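Birkermont House Furnishing Group
Minutes, 23/05/2021

Present: Areti Kourkoulas (chair), Temitope Eze, Rakiya Ogunleye. Apologies: Hauwa Nwachukwu.

1. Main room. The long wooden table stays where it is. The white table may move in June – Temitope to measure first.

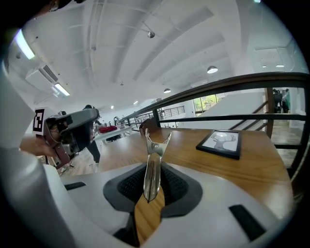

2. Pictures. Rakiya asked for the stag print to go up by the door. Agreed. She will buy hooks, some 6 in all.

3. Chairs. Quote from Wesska held over to the next meeting.

Meeting closed.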